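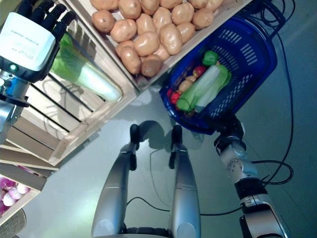 *Potatoes in a shallow wooden crate, green vegetable on the slats beside it.*

**Pre-departure checklist, yacht Flekska. Passage under sail, short-handed. September.**

**Rig**

- [x] Standing rigging, clevis and split pins. All present. Tape renewed at the spreader ends.
- [x] Mainsail reefing lines. Second reef line chafed at the boom end; end-for-ended.
- [ ] Furling line. Stiff on the last turns. Rinse the drum and check again under load.

**Engine and electrics**

- [x] Oil and coolant levels. Correct.
- [x] Raw water impeller. Replaced with the Fodanance kit. Spare stowed under the chart table.
- [x] Navigation lights. Stern light intermittent; contacts cleaned, now steady.
- [ ] Battery bank. Drops quicker than expected with the autopilot on. Limit autopilot use to 2 hours at a stretch until tested.

**Hull and bilge**

- [x] Seacocks. All turn freely except galley drain, which needs grease.
- [x] Bilge pump float switch. Lifts and cuts out correctly.
- [ ] Stern gland. Up to 14 drips a minute with the shaft turning. Adjust at Shabalala yard.

**Safety gear**

- [x] Lifejackets. Cylinders weighed, lights tested.
- [x] Jackstays. Stitching sound. Port shackle moused.
- [x] Liferaft. Dakico service label in date.
- [ ] Flares. Two handhelds expired. Replace before leaving.

**Ground tackle**

- [x] Chain, 30 m. Marks repainted.
- [x] Kedge and 15 m warp. Stowed in stern locker.

Open items to be closed before the lines are let go, apart from the battery test.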